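Laveter Liquid Feed: your questions, and our doubts

We sell Laveter because customers kept asking for it. We also grow with it, so these answers are ours and don't come off the label.

Does it really double root growth?
The leaflet says so. It doesn't say double what, or in which soil. Ankit Tomar fed half our tomato seedlings with it in January and gave the rest our ordinary feed. The Laveter plants were a bit greener. The roots looked the same to him and to me.

How much should I use?
The bottle says 2 ml per litre. We use half that on anything still in a small pot. Young plants can't use a strong feed, and you are paying for what runs out of the bottom.

What is the secret ingredient?
We asked and were told it was a blend. Seaweed is on the label, and so is potassium. If a maker won't name the rest, I assume the rest isn't worth much.

Can I mix it with Pliketti?
You can, but why would you? Both are mostly nitrogen. Savita Kanaujia tried it on her chillies and got tall leafy plants with hardly a fruit on them.
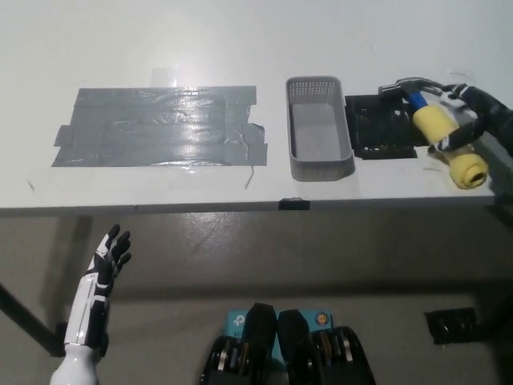
My tank leaks at the seam. Will the feed harm the repair?
Feed is salty stuff and it finds any gap. Plenty of people reach for duct tape first, and I wouldn't trust it on a tank. Look at those grey strips laid side by side, overlaps and all: there are still wrinkles and bubbles in them, and the ends are torn. A wrinkle is a channel as far as water is concerned. Drain the tank, dry it, and use a proper sealant made for that plastic. If the seam has split along its length, buy another tank.

Is the 40 litre drum better value?
Only if you'll get through it. Once opened, ours went cloudy and smelled bad before the next spring. Satish Kashyap looks after an allotment site and shares one between several plots, and that makes sense. For a balcony, buy the small bottle.

Do I need to flush the pots?
Now and then, with plain water. White crust on the compost means you have been overfeeding. The special flushing liquid sold beside it is, as far as I can tell, a dear way to buy what comes out of the tap.

Can I get my money back if it does nothing?
Unopened bottles, yes. Opened ones, no, and the maker's promise only covers "correct use", so keep your receipt and don't hope for much.

Page last changed 29 June 2018 by Nizar Mansour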